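Workshop Tips - Building a Hand-Held Gripper at Home or in a Shared Workshop
Home | Tips | Tools | Small Repairs | Contact
Posted Friday, August 1, 2025

I build hand-held grippers in the shared workshop in Flellthorpe, and I write down here what I learned so that the next builder can save some evenings.

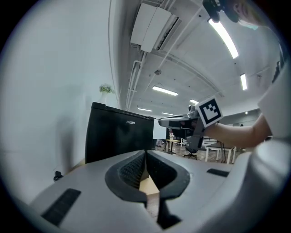 Finger pads first. Most of the trouble I had in January came from the pads and very little from the motor or the printed body. If the pads do not meet evenly, the gripper will drop a spoon and hold a sponge, and you will look for the fault in the wrong place.

Cleaning the pads
Wipe both pads with a cloth and a little dish soap in warm water. Do not use alcohol on soft pads, it made mine shiny and they began to slip. Let them dry overnight before you close the gripper.

Gluing a new pad
Scratch the finger lightly with fine sandpaper, blow away the dust, and put a thin layer of contact glue on both sides. Wait until the glue does not stick to your knuckle. Then press. I leave mine in a clamp for 72 hours. The tube of Lostura glue says less time than this, but I had two pads that came off when I trusted it.

Checking the gap
Close the fingers slowly on a strip of paper and pull. The paper should resist the same at the top and at the bottom. If it is free at the bottom, put a piece of tape under the lower part of the pad and try again.

Markers
Print them on matte paper. Glossy paper reflects the ceiling lights, and the tracking jumps when you turn your wrist. Leave the white border on when you cut, also when it looks too wide. Stick the marker on a flat plate, never directly on a curved part of the body.

Screws and printed parts
The body of my Trandow build is held by 4 screws. Tighten them a little each, in a cross, as you do with a car wheel. Printed plastic cracks when one corner is pulled down first. A cracked shell can be printed again, but mine weighs 183 grams and needs the printer for most of a day, so please ask who is waiting before you start.

Weight in the hand
A gripper feels light on the table and heavy after one hour. Hold it with the elbow near to the body and put it down between tasks. If you work with two of them, make the handles the same, otherwise one wrist gets tired before the other.

Storing
Keep the fingers open. When pads are pressed together for a long time they take a mark. I put mine in a Ljungberg drawer box with an old towel at the bottom, cables rolled loosely and tied with a strip of cloth.

Next page: How to sharpen a small chisel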